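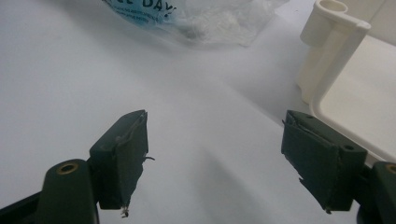 Nilmini Weerakoon
Instructor, Room Care and Housekeeping, Whitcombe Adult Learning Center

Handout 4: Plain white surfaces
Revised August 23, 2019

This handout goes with the second practical session. It covers matte white tops: desks, counters, shelves and worktables. Glossy tops and natural stone are in Handout 5. Read it before you come in and bring it with you.

Looking before wiping

A smooth matte white top under even light shows soft gray shading, and a broad shadow can lie across it on the diagonal. Students often take shading like this for a stain and start scrubbing. Move your head, or put a hand between the light and the surface. Shading changes when the light changes. A stain stays where it is.

For fine dust, get down low and look along the top toward a window or lamp. Crumbs and loose threads show up well from this angle. Smears are harder and may need a flashlight held close to the surface.

Write down any damage before you begin: chips, burns, lifted edges, deep scratches. Use the sheet at the back of your folder.

Order of work

1. Take off the items that belong elsewhere. Lift them; do not slide them.
2. Dry dust with a clean folded cloth, from the back edge to the front.
3. Wipe with a damp cloth and plain warm water. Wring it out well.
4. Treat any marks that are left, one at a time.
5. Wipe again with fresh water.
6. Dry with a second cloth.
7. Wipe the undersides of the items and put them back.

Most everyday dirt comes off at step 3. If it does, skip step 4.

Mixing the solution

We use a mild dish soap in class. Measure 1000 ml of warm water into the small bucket and add a teaspoon of soap. Keep the water below 40 degrees C. Mix a new batch when it turns cloudy.

Do not use scouring powder, steel wool or the rough side of a sponge on a matte finish. They leave shiny patches that cannot be wiped away.

Common marks

Pencil: a soft white eraser, then a damp cloth.
Coffee or tea: soap solution, left on for a few minutes.
Tape residue: lift what you can with a fingernail or a plastic scraper. Work a little cooking oil into the rest, wait, then wash with soap solution.
Ballpoint ink: test rubbing alcohol on a hidden spot first. Dab, do not rub. Change to a clean part of the cloth often.
Black scuffs: damp cloth and a small amount of baking soda, with very light pressure.

Cleiton Marinho will demonstrate tape residue and ink at the side bench. Groups go over in turn.

For your practice record

Note the type of surface, the marks you found, what you tried first and what removed them. Half a page is enough. Hand it in at the start of the next session.

Cloths go in the wash bin by the door. Buckets are rinsed and stored upside down.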